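The Glass Corner – Build Pages from the Zakville Workshop
Posted in November by the page owner

Welcome to the gallery of my robot project. I make it in the shared workshop in Zakville, mostly in the evening after my normal work. Many people have written to me and asked how far it is, so I decided to put the progress on one page.

The goal is simple to say and slow to reach: the arm should take a wine glass, turn it, and place it upside down in a drying rack. I named the project Kingi. The name has no deep meaning, it was the name of a boat I wanted to buy when I was young.

Part one – the cell
The base is built from aluminum profile. I cut the posts myself and I had to cut two of them again, because I had measured from the wrong side of the saw blade. The angled posts on the right took the longest time. When you tighten one screw, the other end moves a little, and then you begin again from the start. For the table I wanted a surface which is soft enough for glass, so I put a printed mat on it.

Part two – the program
I keep all positions in a small program which I call Lidudard. It stores the height of the fingers, the speed and the closing force for each type of glass. In the first version I used one speed for everything, and this was a mistake. Now the arm goes at 100 percent only when the fingers are empty. With a glass it goes at 60 percent, and for the last part before the rack much slower.

Part three – holding the stem
The two black fingers close on the stem, and the bowl hangs below them. I tried before to hold the bowl itself, but every glass has a different belly, and the stems are more alike.
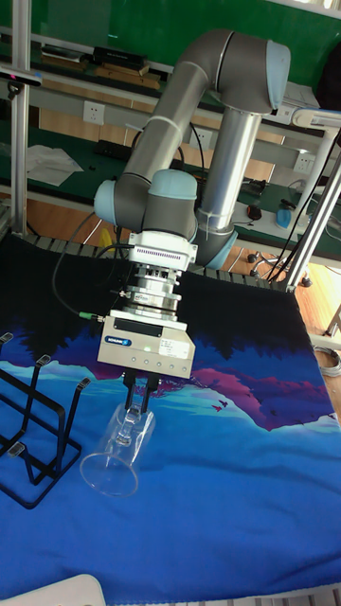
Marek asked if it would not be easier to practice with plastic glasses first, and only later buy the real ones. He had good results with this in his own kitchen build, he wrote, and he did not have to sweep the floor so often.

I did this in the beginning. I bought a box of 100 cups with stem from Plastico, and they were good for learning the path. But they are very light, and the stem bends under the fingers, so the closing force I found with them was of no use for glass. I had to look for this number again. At 70 percent of the force I used for the plastic ones, I am now satisfied.

Part four – the rack
The rack is from black wire, with upright loops that make the slots. For the hand of a person it is an easy thing. For the arm the slot must be in the same place each time, and a wire rack likes to slide when it is touched. I am thinking about two small stops for the base – perhaps from wood, perhaps printed. If somebody has done this without drilling the table, please write to me.

Still on my list: shorter cables, a better value for the tilt of the glass, and a second rack for the small glasses. I will add the next pictures when the stops are made.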